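Bidison Fitted Sheet, Deep, Washed Cotton

Back in stock for September. Doubles and kings only for now, singles are still with the mill.

Fits mattresses up to 17 inches deep. Elastic goes all the way round, not just the corners, so it stays put if you're a fidgeter. Softens up after 2 washes. Comes out a bit crumpled, that's the look, iron it if you must.

Measure before you order please. Depth is from the bottom seam to the top of the matress, and add your topper if you use one. Most returns we get are down to depth. If you're between sizes go deeper, the spare tucks under.
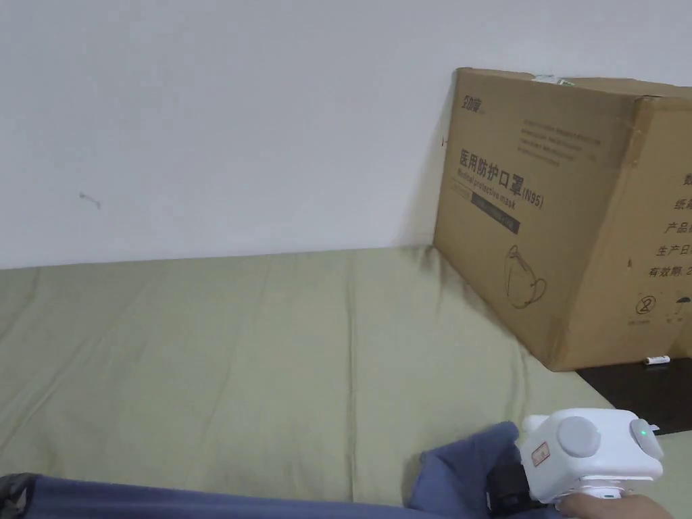
Colours: Chalk, Oat, Rust, Ink. Dye lots vary a little so if you want pillowcases to match, order them together. We can't hold stock back for you, sorry.

Wash at 40 with similar colours. Line dry or low tumble. No bleach, no softener for the first 4 washes. Wash before first use, the darker shades do let go of some dye.

Customer review, Young-sook Maeng: "Had the Ban ones before and they pinged off every night. These don't. Rust is browner than on my screen but I've kept it."

Delivery 2 to 4 working days. Orders in before noon go out same day. Returns fine if unwashed and still folded, put the order number in teh parcel or we can't match it up.

Matching duvet covers are on the Cosov page.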